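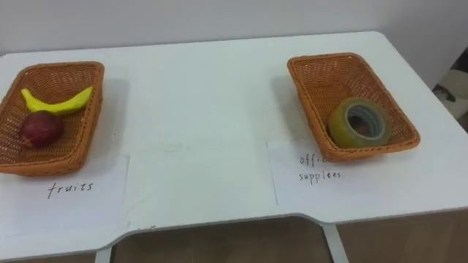 Too sad for a children's shelf, one reader wrote in the survey, and I would not hand it to my little brother. That comment is close to what our group set out to study: how readers react to illustrated novels that end badly.

Reading Response Project, Final Report
September 21, 2020

We picked three graphic novels: Lumanlan, Skumport and The Uvska Road. All of them are set in small towns and all have a main character under 15. We collected reader reviews from Zinley, a book site where anyone can post, and stopped collecting in April. That gave us 2217 reviews. After removing repeats and reviews with no text, 1129 were left.

Each review was read by 2 members of the group and marked for what it talked about most -- plot, art or ending. When we disagreed, we talked it over and kept the mark we could both defend.

Skumport got the most comments on its art, mainly the ink washes in the harbor chapters. Lumanlan was marked mostly for plot. 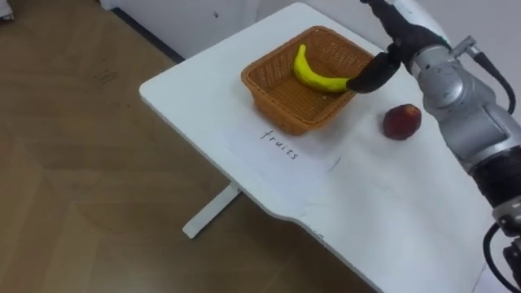

One reviewer of The Uvska Road said the last chapter felt rushed and that the sister should have had more pages. We found this complaint often, even in reviews that liked the book. Readers seemed to accept a sad ending more easily when it took its time.

Our marking has limits. A review can be about plot and ending at once, and we allowed only one mark. We also left out reviews in other languages -- Skumport had a lot of those.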